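How a Robot Learns to Pick Things Up

Picking up a spoon seems easy. You look at it, reach out and close your fingers. A robot has to be told how to do each of those jobs, or it has to learn them.

The Skurnau Robotics Club is a school club in its second year. It has 14 members, and the youngest are in Year 4. Their project this year is called Grakier. The aim is to build a robot that can help set up a kitchen and pack it away again.

What is a gripper?

A gripper is the hand of a robot. Your hand has four fingers and a thumb, with lots of joints. The Grakier gripper has only 2 fingers. They move towards each other to hold something and move apart to let it go.

Two fingers are enough for many jobs. You can try it yourself. Use just your thumb and one finger to pick up a rubber, a pencil and a coin. The coin is probably the hardest, as there is not much to hold.

Small, flat things are hard for robots too. The fingertips must come down in the right spot. If they are too high, they close on air. If they are too low, they push into whatever is underneath.

Shiny things bring another problem. Many robots use a camera to find objects, and a bright reflection can hide where the edge of something is. The black fingers of the gripper come together at a point, close to a small, shiny oval object on a big white tray with a black rim.

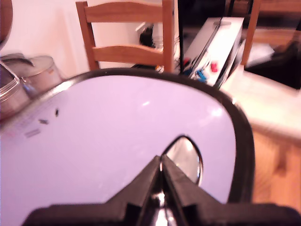 Learning by practice

The club's coach, Ilango Marar, asks members to guide the robot by hand first. They move it slowly through a job while the computer saves each movement. This is called a demonstration.

One demonstration does not teach a robot much. The object might be in a new place next time, or turned another way. The club wants to collect 500 demonstrations by September, with the objects moved between turns.

Members take different jobs. One person guides the robot, another sets out the objects and another writes in the logbook. They write down the tries that go wrong as well, with a short note such as "slipped" or "missed to the left".

Words to know

Gripper: the part of a robot that holds things.

Demonstration: showing a robot how a job is done.

Reflection: light bouncing off a surface, such as a mirror or a metal lid.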